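Start with the boring chore

Most people who build a robot arm at home want it to do something worth filming. They go for pouring drinks or stacking cups. I think the better first job is laundry, and only the dullest part of it, the washer door.

I have been building an arm in the shared workshop at Lomine for 2 years, and have spent $900 on it. The Granlow kits cost more and look better. What I have learned is that a door tests everything. It swings on a fixed arc, so if your joints disagree with the hinge by a little, something bends. The glass is clear and curved, and it throws reflections back at the camera.

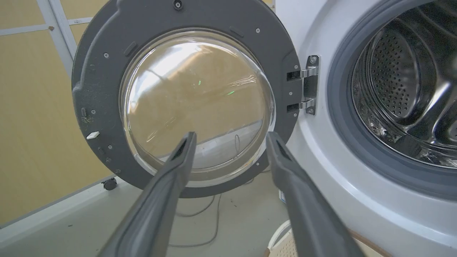 A cup forgives a bad grip. You pick up another cup. A door stays bolted to a heavy machine, and you have to fix your own math.

People at the Rutherford meetup told me this is a waste of effort when a person can open a washer in a second. I agree about the second. But I ran 200 tries last June and wrote down every miss, and that list has improved my build more than any demo I ever put together.

Shared shops should keep one old appliance for this kind of work. Zimosley has a spare bench and plenty of floor. I would give up the second laser cutter for it.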